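Packing boxes: look at the cardboard before you look at the tape
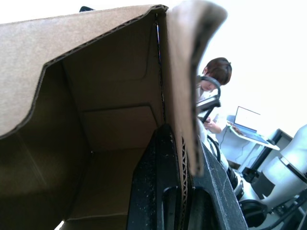
Bayu Setiawan
Home and workshop editor, Clellodport
21/10/2025

I love a good used box! Plain brown corrugated, a bit soft at the folds, free from the shop down the street. I packed my whole workshop in them when I moved in June, and I've been picking up little tricks ever since.

Start with the flaps. A torn edge where the wavy layer shows is common on a box that has been opened before, and a small tear is no reason to throw it out. Press the layers back together, run a strip of paper tape over the edge and fold it around to the other side (go an inch past the tear at each end). If the rip reaches down into a corner, I save that box for pillows and winter coats.

Next, hold the open box up to a window. Light coming through a gap at a corner shows you right where the tape should go – inside first, then outside. Brown paper tape sticks beautifully to bare cardboard if you rub it down hard with the back of a spoon.

Creases matter too. Fold each flap back and forth once along its own line before you pack, and it will close flat instead of springing up at you. If a flap keeps curling outward, lay it under a stack of books overnight.

For the bottom, three strips of tape: one down the seam and one across each end. Then a loose sheet of cardboard cut to fit. My neighbor Dardo Paredes puts in two sheets for jars, and his boxes are wonderful to carry, really solid.

Heavy things go in small boxes. I keep books to a box I can lift with my arms still bent, and fill the top with towels so nothing slides.

When you're done unpacking, slit the tape, flatten everything and stand it on edge somewhere dry. I have up to 80 flat ones behind the shelves in the garage, sorted by size – and yes, I'm very happy about it!

Next time: labels that stay on.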